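Cómo ordenar los palillos desechables en una bandeja (y no volver a perderlos en el cajón)

Por Matilde Pinheiro

Si pedís comida a domicilio con la alegría con que la pedimos en mi casa, tenéis un cajón lleno de palillos. Lo sé. Los míos vivían mezclados con las gomas del pan de molde, tres mecheros y un abrebotellas roto, y cada vez que hacíamos fideos acababa sacando cuatro paquetes para encontrar uno con la funda entera. Un desastre, y lo más tonto es que se arregla en una tarde con una bandeja normal y corriente.

Este verano organizamos en junio una cena de tallarines para veinte personas en el local de Velus, el taller compartido donde trabajo, y me tocó encargarme de los cubiertos. Ahí fue donde le cogí el gusto a esto. Lo que sigue es el método tal como lo uso ahora, con los fallos que fui corrigiendo y algún truco que me pasó Paavo Riihimäki, que tiene una paciencia con las cosas pequeñas que yo no tendré nunca.

Lo que necesitáis

Una bandeja rectangular de plástico, con algo de borde. No hace falta que sea bonita, pero sí más larga que los palillos con la funda puesta, y ojo con esto, que la funda siempre sobresale más de lo que parece.
Los palillos, todos los que tengáis, aunque estén repartidos por media casa.
Un paño de algodón y un poco de agua con jabón suave.
Una mesa despejada por delante, con sitio a los dos lados de la bandeja.
Una bolsa o una caja para lo que vayáis a descartar.

Nada más. Vi unos separadores preciosos de Cesow y estuve a punto de comprarlos, pero al final no me hicieron ninguna falta (y el dinero se fue en salsa de sésamo, que me parece mejor destino).

Paso 1: reunirlos todos

Vaciad el cajón, el armario de las especias, la mochila de la playa y esa bolsa de papel que guardáis «por si acaso». Ponedlo todo encima de la mesa, sin orden. Es el momento de ver cuántos modelos distintos tenéis. A mí me gusta empezar por los que comparten funda, porque al juntarlos se alinean solos y el montón queda mucho más limpio. Los del osito panda, por ejemplo, son una maravilla para esto: funda transparente, etiqueta verde, se reconocen de un vistazo.

Los sueltos, los que ya no tienen funda, los aparto desde el principio. En casa los usamos para remover pintura, para sujetar las tomateras y para desatascar el salero.

Paso 2: revisar las fundas

Coged los paquetes de uno en uno y mirad los dos extremos. El plástico va sellado arriba y abajo, y es por ahí por donde suele abrirse. Si el sello está entero, adelante. Si la funda está rajada, aunque sea poquito, fuera: esos palillos han estado rozando con todo lo que había en el cajón.

Mirad también la madera a través del plástico. Si veis manchas oscuras o puntitos de moho, no lo dudéis, a la bolsa de descartes. La madera sin tratar coge humedad con mucha facilidad, sobre todo si el cajón está cerca del fregadero o del lavavajillas. Y si el paquete trae fecha, leedla, que hay marcas que la ponen en letra diminuta y se nos pasa a todos.

Paso 3: preparar la bandeja

Lavadla, secadla bien y dejadla al aire un ratito más. Insisto en lo de secarla, porque las bandejas con relieve en las paredes guardan gotas en los surcos y luego la humedad se queda abajo, debajo de los paquetes, donde no la ve nadie. Pasad el paño por las esquinas con el dedo dentro.

Colocadla en el centro de la mesa, con el lado largo apuntando hacia vosotros. Parece una manía, pero así los palillos entran en la misma dirección en que los estáis cogiendo y no hay que girar la muñeca en cada viaje. Yo al principio la ponía atravesada y terminaba con el hombro cargado.

Paso 4: hacer dos grupos

Y aquí viene lo que más me gusta. En lugar de llenar la bandeja de lado a lado, formad dos montones, uno pegado a la pared izquierda y otro a la derecha, y dejad un pasillo libre en medio. ¡El cambio es enorme! Los dedos entran por el centro, cogen el paquete que toca y salen sin arrastrar a los demás.
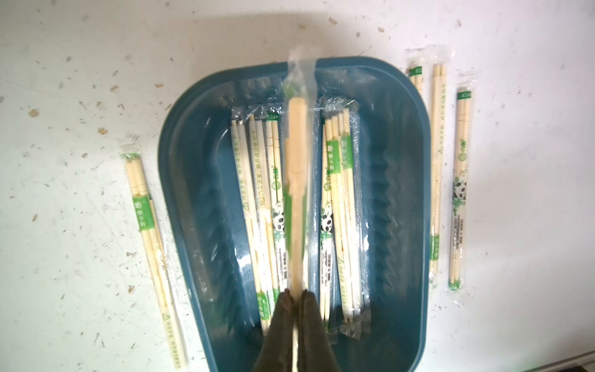

Id cogiendo los paquetes por un extremo, levantadlos por encima del borde y bajadlos en vertical hasta apoyarlos. Si los soltáis desde arriba, el plástico resbala y el paquete se os cruza con los otros, y un solo paquete cruzado desordena el grupo entero. Con dos o tres que hagáis despacio ya se le pilla el aire.

Procurad alternar: uno a la izquierda, uno a la derecha. Si llenáis primero un lado entero, los de arriba se deslizan hacia el pasillo y os quedáis sin hueco. Declan Kettle, que vino a echarme una mano el día de la cena, se empeñó en hacerlo de un solo lado y tuvo que empezar otra vez, aunque él sigue sosteniendo que era culpa de la bandeja.

Los paquetes que no quepan se quedan fuera, a los lados, hasta el final. No los metáis a presión. Ya decidiréis luego si os hace falta una segunda bandeja o si van al cajón de repuesto.

Paso 5: decidir la orientación

Hay dos escuelas. La primera coloca todas las etiquetas mirando hacia el mismo extremo, y queda precioso, con la franja verde repetida de un lado a otro. La segunda los alterna, uno del derecho y otro del revés, para compensar el grosor: los palillos suelen ser más anchos por la parte de coger que por la punta, y si van todos iguales el montón se inclina.

Para una bandeja que se va a ver en la mesa prefiero la primera. Para guardar en un armario, la segunda, sin ninguna duda. Probad las dos, que se tarda nada en cambiar.

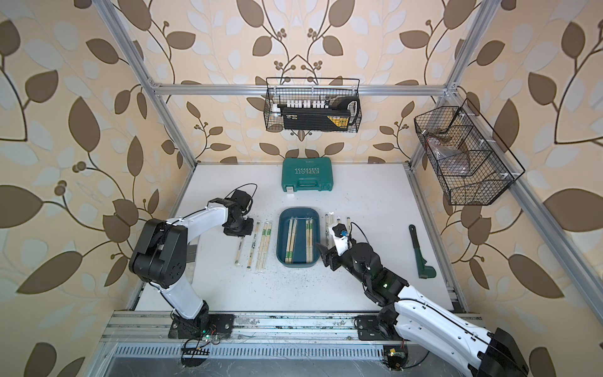

Una cosa que descubrí practicando es que el sitio influye muchísimo. En una mesa blanca y amplia se trabaja de maravilla: se ve enseguida si queda algún paquete suelto y la bandeja oscura resalta un montón. En la encimera de mi cocina, que es de granito moteado, pierdo hasta las cucharillas. Si la vuestra es parecida, extended debajo un mantel liso.

También ayuda tener todo lo demás fuera de la superficie. Lo que se pueda colgar, colgado. Las cestas de rejilla van de fábula para eso, porque se ve lo que hay dentro y se pueden enganchar a una barra sin hacer agujeros. Lo que sea grande, al fondo. Así os queda libre toda la parte de delante para mover los brazos.

Paso 6: repasar paquete por paquete

Cuando estén los dos grupos hechos, dad un repaso. Coged por abajo los que hayan quedado torcidos, levantadlos un poco y volved a dejarlos paralelos a la pared. Las puntas de plástico arrugado suelen engancharse unas con otras; se separan con un tironcito suave, nunca retorciendo, que entonces sí que se rasga la funda.

Yo en este punto pongo la radio. Es un trabajo agradecido, de esos que se hacen con las manos mientras la cabeza anda por otro lado, y a mis sobrinos les encanta.
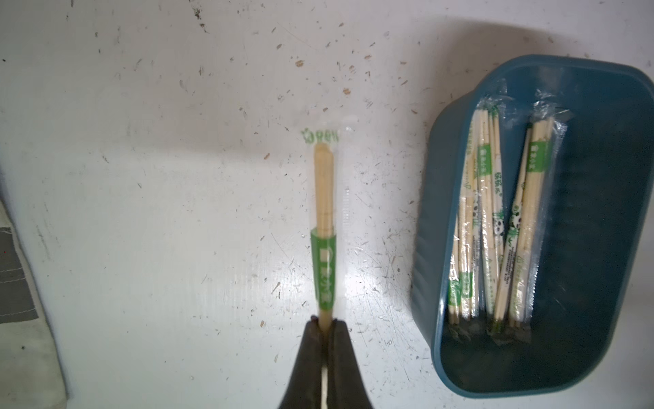

Si trabajáis con niños, repartid los lados, uno para cada cual, y que se turnen para coger. Dorothy Mellor, que da talleres de cocina a grupos pequeños, les pide que lo hagan solo con dos dedos, índice y pulgar, y de paso practican la pinza que luego van a necesitar para comer con palillos. ¡Me parece una idea estupenda y se la he copiado entera!

Paso 7: limpiar y guardar

Antes de mover la bandeja, pasad el paño por la mesa. La madera barata suelta astillitas y polvo, y si arrastráis la bandeja por encima acabáis rayando la superficie. Levantadla siempre con las dos manos, sin inclinarla.

Guardadla en un sitio seco y lejos del fuego. Una balda a media altura es perfecta. Si la vais a dejar a la vista, un trapo limpio por encima evita que coja polvo, y si va en un cajón, medid primero la altura, que a mí me pasó que cerraba por la izquierda y por la derecha no.

Preguntas que me han llegado

Saranya Kamath me escribió para saber si se pueden quitar las fundas y guardar los palillos a granel, que ocupan menos. Poder, se puede, siempre que los uséis pronto y estén en un recipiente con tapa. Para un grupo grande yo los dejo enfundados, que cada cual abra el suyo.

También me preguntan si vale una bandeja redonda. Vale, pero los paquetes se abren en abanico y se pierde el pasillo del centro. Si es la única que tenéis, atad cada grupo con una goma ancha, floja, que no marque el plástico.

¿Y para los palillos reutilizables? El mismo sistema, con un paño doblado en el fondo para que no suenen al abrir el cajón. Los míos de acero están así desde hace meses y estoy encantada. La semana que viene me pongo con las cucharas de sopa, que tienen una forma imposible de apilar, así que si alguien tiene ideas, los comentarios están abiertos.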